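Bench 4 walk-round, plugging and unplugging chores, February
Filled in by Ghizlane Radwan, Humgate workshop

Finger screws snug: OK. I went over them twice, because Dirk Groen borrowed my good driver and I'm suspicious now!

Pads clean: OK. Wiped with a damp rag (not the blue stuff, it leaves a film).

Tabletop clear of crumbs and tape bits: OK after a sweep.

Power strip sits flat: OK. Pushing a plug in takes way more shove than you'd think, and a strip that skates away will ruin your afternoon. Roman wants it clamped. I'd like to see the machine cope with it loose first, like at my house.

Cords put away before start: OK.

Stop button reachable from the stool: FAIL. I had to stand up. Moved the stool, will recheck at 3.

Log sheet: 60 tries entered, sheet no. 1401. Danuta, your sevens look like ones, please!

Can it do the chore yet? Marked PARTLY. Pulling a plug out, I'd trust it. Putting one in, it still gets the angle wrong and just leans on it, and I stop it every time. Folding towels is going better, which I did not expect to be writing this winter.

Open item: spare pads from Drokier, order 3045, still not in.

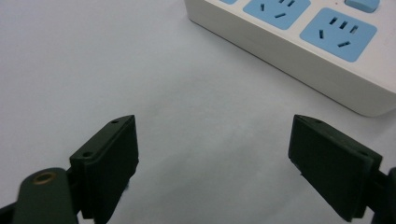

Can a machine be left alone to plug things in at home?
Not yet, I'd want a person standing by with a hand near the stop button.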